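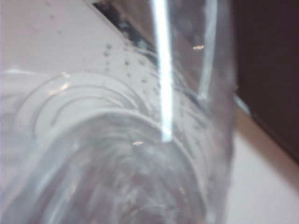 A clear glass of water, tilted, with small bubbles on the inner wall.

Drinking glasses at the Trornorton house: a note on their care
Posted 7/28/25

Following the previous entry on table linen, several readers have written to ask how the drinking glasses are looked after. The household owns 51 of them, bought over a long period and in no particular order. The greater part are plain tumblers, and it is to these that the present note applies.

Small bubbles on the inside of a glass are often taken for a fault in the glass itself. They are usually air coming out of the water, and they gather most readily where the surface carries a trace of grease, lint or limescale. A few are of no consequence. Where they return in the same place after each filling, the glass should be washed again by hand.

The method in use is as follows. Glasses are washed before any plates or pans, in fresh water with very little soap, and rinsed twice. They are then left upside down on a folded cotton cloth. Linen is preferred for the final drying - the Ichikawa cloths mentioned in the spring remain in service, although two have worn thin along the hem and will be replaced in August.

For limescale, white vinegar diluted with an equal amount of warm water is sufficient. The thick base holds deposits longer than the sides do, particularly in the angle where the wall meets the bottom, and may need to soak overnight. Scouring powder is not used on any glass in this house.

Graziella Russo, whose letter prompted this entry, asks whether glasses should be stored with the rim up or down. Both are practised. The Flurkier tumblers stand rim up in the closed cupboard, and those on the open shelf stand rim down on paper, which is changed monthly. Stacking is avoided, two glasses having been lost to it last winter.

Correspondence on decanters has been received and will be answered separately.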